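4 Arbeiten mit dem Handgreifer in bewohnten Zimmern

Dieser Abschnitt gilt für alle Beschäftigten im Zimmerdienst von Drelmont, die mit dem Tuleo-Handgreifer Greifvorgänge aufzeichnen. Die Aufzeichnungen werden für den Räumroboter verwendet, der ab Mai im Haus Lenihan einen Teil der Aufräumarbeiten übernimmt. Die Einweisung nach Abschnitt 2 muss abgeschlossen und auf Formblatt 427 unterschrieben sein.

4.1 Was sich am Arbeitsablauf ändert

Der Zimmerdienst bleibt zu zweit. Eine Person führt den Handgreifer, die andere erledigt die übrigen Arbeiten im Zimmer und tauscht nach der Hälfte der Schicht. Für Zimmer mit Aufzeichnung gilt die Zeitvorgabe aus dem Dienstplan nicht. Tragen Sie Beginn und Ende trotzdem ein, damit die Zeit als Aufzeichnungszeit gebucht wird und nicht als Rückstand erscheint.

Sobald der Roboter im Einsatz ist, entfällt das Einsammeln von Geschirr und Kleinteilen in den freigegebenen Zimmern. Bettwäsche, Bad und Endkontrolle bleiben beim Zimmerdienst. Neu hinzu kommt die Freigabe des Zimmers am Bediengerät (Abschnitt 6).

Hinweis: Die Aufzeichnungen werden nicht zur Leistungsbewertung herangezogen. Welche Person den Greifer geführt hat, wird nicht mit der Aufnahme gespeichert. Fragen dazu beantwortet Shewit Moges, Durchwahl 834.

4.2 Vorbereitung

1. Prüfen Sie an der Zimmerliste, ob eine Einwilligung der Bewohner vorliegt. Ohne Einwilligung keine Aufzeichnung.
2. Entnehmen Sie den Handgreifer aus der Ladestation. Die Anzeige am Griff muss dauerhaft grün leuchten.
3. Kontrollieren Sie die Polster an den Innenseiten der Finger. Lose oder eingerissene Polster werden vor Schichtbeginn gewechselt.
4. Wischen Sie die Kameralinse mit dem beiliegenden Tuch ab. Keine Glasreiniger verwenden.
5. Öffnen und schließen Sie die Finger dreimal vollständig. Beim dritten Mal ertönt ein kurzer Ton.
6. Wählen Sie am Bediengerät die Aufgabe, zum Beispiel »Becher vom Bett aufnehmen«.

Achtung: Finger und Haare von den Gelenken des Greifers fernhalten. Quetschgefahr beim Schließen.

4.3 Aufzeichnen

1. Starten Sie die Aufnahme mit der Daumentaste.
2. Führen Sie den Greifer gleichmäßig an den Gegenstand heran. Arbeiten Sie im normalen Tempo – weder besonders langsam noch besonders sorgfältig.
3. Schließen Sie die Finger, bis der Gegenstand sicher sitzt, und heben Sie ihn an.
4. Legen Sie ihn am vorgesehenen Platz ab und öffnen Sie die Finger ganz.
5. Beenden Sie die Aufnahme mit der Daumentaste.

Räumen Sie das Zimmer vorher nicht um. Auch Gegenstände, die neben dem Bett oder in offenen Regalen liegen, bleiben an ihrem Platz. Der Roboter wird später mit genau solchen Zimmern zu tun haben, und eine Aufnahme in einem leer geräumten Raum hilft ihm wenig.

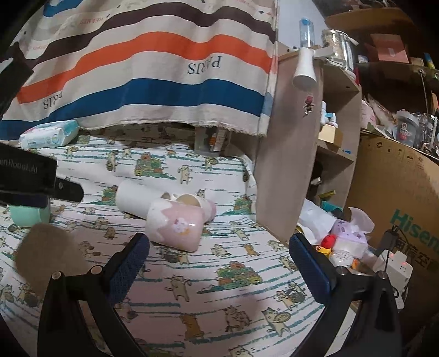
Liegen zwei Gegenstände aneinander oder übereinander, greifen Sie zuerst den, der frei zugänglich ist. Verschiebt sich dabei der andere, läuft die Aufnahme weiter. Misslungene Griffe werden nicht gelöscht. Drücken Sie nach dem Ende der Aufnahme einmal die rote Taste, damit der Versuch als Fehlgriff markiert wird.

Nicht gegriffen werden:
– Medikamente und offene Flaschen
– Glas
– Geräte, die am Stromnetz angeschlossen sind
– Ausweise, Briefe und Geld
– Gegenstände über 800 Gramm

Achtung: Auf weichen Unterlagen wie Matratzen sinken die Fingerspitzen leicht ein. Drücken Sie nicht nach. Bei gemusterten Laken kann die Abstandsanzeige springen, maßgeblich ist dann der Blick auf die Fingerspitzen.

4.4 Nach der Schicht

1. Stellen Sie den Greifer in die Ladestation. Die Übertragung an den Remar-Server beginnt von selbst.
2. Warten Sie, bis auf dem Bediengerät »Übertragung vollständig« steht.
3. Reinigen Sie die Polster mit einem feuchten Tuch. Nicht eintauchen.
4. Notieren Sie Störungen im Schichtbuch, mit Zimmernummer und Uhrzeit.

Bleibt die Übertragung stehen, Greifer nicht aus der Station nehmen und Sorcha Horgan verständigen. Fehlercode 3740 bedeutet, dass der Speicher voll ist. Bis zur Freigabe wird in diesem Fall ohne Greifer weitergearbeitet.

Stand: Donnerstag, 9. Dezember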